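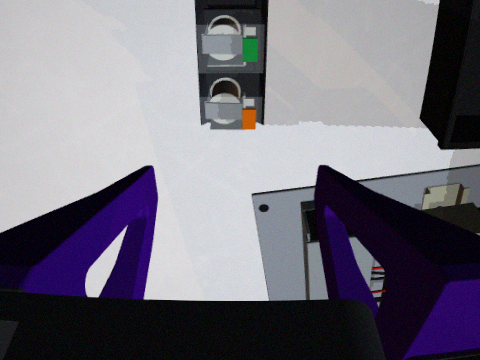 Purple

Reference > Color > Color names > Purple

Purple is any of a range of colors between red and blue. Wide term. Covers lilac and lavender at the pale end, plum and eggplant at the dark end. In everyday English it overlaps with violet and most speakers don't separate the two. In color science they are separate (see Purple and violet).

For the flower see Violet. For the Canstead school newspaper see The Purple (Canstead).

Word

From Old English purpul, from Latin purpura, from Greek porphyra, the name for the shellfish and for the dye made out of it. For a long time the word meant the cloth as much as the color, and the cloth could be anything from a dark red to nearly black. Older translations that say "purple" may well mean crimson. Readers should be careful with this.

Color names shift a lot between languages. Some have one everyday word where English has purple, violet, lilac and mauve. Others borrow a plant name. Mauve itself is the French for mallow, lilac came through French and Spanish from Persian.

Purple and violet

Violet is a spectral color - there is a single wavelength of light that looks violet, at the short end of what people can see. Purple is not. Purple needs a mix, usually some red light and some blue light at once. On a color diagram the purples sit along a straight line joining the two ends of the spectrum, called the line of purples.

In practice: painters use the words loosely. Violet usually for the bluer ones, purple for the redder ones. Screens can't show a true spectral violet at all and fake it with blue plus a little red. Works well enough for most people.

Dyes

Shellfish purple. The oldest famous source. Made from sea snails in the eastern Mediterranean, above all at Tyre, so Tyrian purple. A small gland in each animal gives a clear fluid which goes through yellow and green and ends up purple in air and light. Needed huge numbers of snails for very little dye. The smell was well known and dye works were kept at the edge of town. Price was high, and laws in Rome and later in Byzantium limited who could wear the best grades. "Born in the purple" comes out of this. Similar snails were used on the Pacific coast of Mexico, where dyers took the fluid and put the animal back on the rock.

Lichen purple. Orchil and cudbear. Lichens soaked in stale urine or ammonia for some weeks. Much cheaper, pretty color, fades fast in sunlight. Used on silk and wool, often as a first bath under something more expensive.

Overdyeing. Blue from woad or indigo, then red from madder, kermes or cochineal. Probably the commonest way to get purple cloth in Europe for centuries. The result depends on the order and on the mordant. Iron darkens madder all the way to a brownish purple without any blue.

Logwood. From Central America. Gives purple with alum, black with iron. Early logwood purples had a bad name for fading and England banned it for a time. Also used in inks.

Synthetic dyes. The first one to sell widely was mauveine, made by accident in London in 1856 by a student trying to make quinine. Fashionable within a few years and then replaced by brighter, cheaper dyes. After that purple was no longer expensive, which changed what it meant to wear it, though the royal asociation stuck.

Pigments

Paint is a different problem from cloth, the color has to be a solid. Before the 1800s painters mostly mixed blue and red or glazed one over the other. Many of the reds were lakes and weren't lightfast, so robes in old pictures that look blue now may have started out purple. Manganese violet and cobalt violet came in during the 19th century. Dioxazine purple, 20th century, is very strong and is still the standard tube purple in a lot of student sets. Quinacridones cover the redder side.

Plastics and inks use some of the same pigments. Dark purples are easy. Pale ones are harder to keep steady, a slight yellowing of the base material turns lilac gray.

In house paint

Not a big seller for exteriors. Luzius Koller, who wrote the card notes for the Basard paint range, listed 62 purples in the archive and thought most were the same six or seven colors renamed. The current Basard card has 32. Names go for fruit, dusk, heather, wine. Koller's advice to decorators:

- look at it at 4 in the afternoon and again under the lamp, they'll be two different colors
- against a cool white it goes bluer, against cream it goes pink or muddy
- order all the tins in one batch

Effect of light

Purple shifts more than most colors between daylight and indoor light. Warm bulbs push it to red or brown. Textile buyers check for this by looking at a sample under several lamps. Two cloths that match in the shop and not outdoors are called metameric. Sumaiya Chowdhury's handbook for the Ruchti mill spends a whole chapter on this and recomends never approving a purple under one lamp only.

Surroundings matter as well. A mid purple next to black looks lighter than the same purple on white, and beside yellow it looks stronger. Yellow is its opposite on the traditional painter's wheel. On the screen wheel the opposites are greens.

In nature

Flowers and fruit: mostly anthocyanins. Same family of compounds does red cabbage, eggplant skin, grapes, purple carrots, autumn leaves. They change with acidity, hence the red cabbage trick in school kitchens - vinegar turns it pink, baking soda turns it blue-green. Purple beans lose their color in the pan and come out plain green.

Minerals: amethyst, colored by iron and natural radiation. Fluorite, sometimes. Heating amethyst can turn it yellow or orange and a good deal of the citrine on sale is made that way.

Animals: less common. In birds and butterflies often a matter of structure in the feather or scale and not pigment, so it comes and goes with the angle.

Meaning and use

Rank: emperors, bishops, academic dress. Mourning: half-mourning in Victorian Britain, when mauve and lilac were allowed after a period in black. Church year: Advent and Lent in many western churches. Politics: the suffrage movement in Britain wore it with white and green; in the US "purple state" means one that could go either way, from red and blue mixed. Military: the Purple Heart. Writing: "purple prose" for writing that is too rich, an old phrase that goes back to Latin, where a purple patch was a showy bit sewn onto plain cloth.

Rare on national flags. Cost of dye is the usual explanation given, and it can't be the whole story seeing how many flags are newer than the cheap dyes. Needs a source.

See also

Violet (color)
Mauve
Indigo
Line of purples
Metamerism

Notes

1. Chowdhury, S. Lamps and Lots, Ruchti mill handbook, chapter 2.
2. Toledo, Hipólito. "Snail, Lichen, Log". Skiledbridge Papers.
Section on pigments checked by Áine Foley in March. Dyes section still needs page numbers.

This site uses cookies to remember your text size and language. Accept | Settings

Contact the editors | Copyright Skiledbridge Reference | Back to top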